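Nirnel two-arm bench: project gallery

Privitham College, Robotics and Automation, second-year group project

Nirnel is a tabletop manipulation project run by the second-year robotics group at Privitham. The task is to pick up small household and workshop objects from a flat surface with a pair of arms, pass them from one arm to the other where required, and set them down in a given area. The page holds the bench notes and the gallery for the spring and summer blocks. Code and part lists are kept on the course server and are not repeated on this page.

Bench

The work surface is a wooden tabletop with a border of black slotted rail bolted to it. One arm is mounted on the left rail and one on the right, so that they reach inwards and share the middle of the table. An earlier version had both arms on the same side. That layout gave a larger common area, but the elbows met whenever both arms went for the far corners, and the software limits needed to prevent this removed most of the gain.

With the arms facing each other the shared area is a strip running down the centre. Outside the strip each arm works alone. The handover point is fixed in the middle of the strip and its height can be set from the operator's screen.

The rail was chosen over drilled mounting holes for ease of adjustment. An arm can be moved along its rail by slackening the fixings and sliding the base. After any such move the base position must be measured again and the calibration file replaced. Groups that skipped this step in the first block had to discard a full afternoon of recordings.

Grippers

Two finger types are in use, both on parallel grippers. The pointed type is intended for thin objects and for getting under an edge. The square pads are intended for anything with a flat face. Either type fits either arm. The default is pointed on the left and square on the right, and the logging sheet has a box to tick if this has been changed.

Pointed fingers give a poor hold on round objects, which tend to turn about the contact line as they are lifted. Square pads hold round objects better but will not pick up a flat lid lying face down without help from the other arm. Several groups have written this up as a two-arm task: one arm presses on the near edge and the other takes the raised side.

Cables

Cable routing took more time than any other part of the build. A wrist cable that is too short pulls out at full reach. One that is too long hangs down and drags objects along the table. The current rule is that the slack is set with the arm at full extension and then left alone. Loops that touch the table in a folded pose are accepted, provided they are clear of the fingers.

Check the wrist connectors at the start of every session. A loose connector shows up first as a gripper that reports its position late, and this is easily mistaken for a software fault.

Objects

Objects are grouped by the kind of grasp they need.

Flats: trays, lids and other thin plastic pieces. Clear and smoke-coloured pieces are kept in the set on purpose, as the detector finds them harder than opaque ones.

Rounds: canisters, tubes and bottles. They are placed standing or lying down according to the layout card. A lying round must be lifted across its width.

Softs: packets, wrappers and cloths. Their outline changes each time they are handled, so no fixed grasp point is stored.

Smalls: hand tools, rods and fixings. Smalls placed close together are recorded as a cluster, and the run sheet states which member is to be taken first.

The groups were drawn up with the partner class at Stulosham, who use the same categories on a single-arm bench. Results for flats cannot be compared directly between the sites, as the single-arm bench has a raised edge to push against.

Recording

Each attempt is an episode. It begins with both arms at rest and ends when the object is set down, when it is dropped outside the working area, or when 30 seconds have passed. Failed episodes are kept and labelled. They are useful for training and should not be deleted to improve a group's figures.

The total at the close of the June block stood at 2,767 episodes. Of these, 400 were set aside as a test set and may not be used for training or tuning. The list of test episodes is locked.

Labels are entered in Tully, the group's own logging tool. Tully stores the layout card number, the finger types, the operator's group and the outcome. It does not store free text. Remarks go in the paper bench book.

Gallery

Mixed layout, seen from above. The arms are turned in towards each other over the middle of the table, pointed fingers on the left and square pads on the right. The wipes canister lies on its side near the top rail as the round, and the flats are on the right: one clear, one white, one dark grey. The foil packet is the soft. The smalls are grouped below the left gripper.

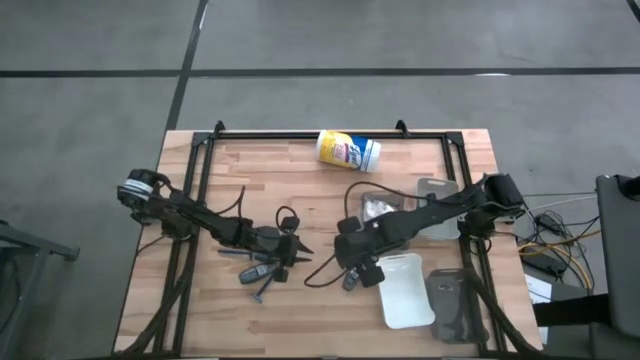
Notes on the mixed layout

The mixed layout is the hardest card in regular use. Three points are worth recording for groups who take it on next year.

The clear flat is under the right forearm in the folded pose. The right arm has to be raised before the detector can be expected to find all of its outline. The run script should therefore command the raise first and read the camera second.

The white and dark grey flats each have a slot near one edge. The slot gives a pointed finger something to enter, but the right arm carries square pads by default. Groups may change the fingers over or use the press-and-lift method. Both are accepted, and the choice must be entered in Tully.

The foil packet reflects the room lights. Detection improved when the exposure was locked before the run. Automatic exposure is not to be used with this card.

Bench access

The bench is open to project groups on Thursday afternoons. Groups should bring their layout card, a copy of the current calibration file and the bench book. Floor tape and supply cables are to be left as found. Power is switched off at the supply before any arm is moved on its rail.

Layout cards for the next block will be issued with the module handbook.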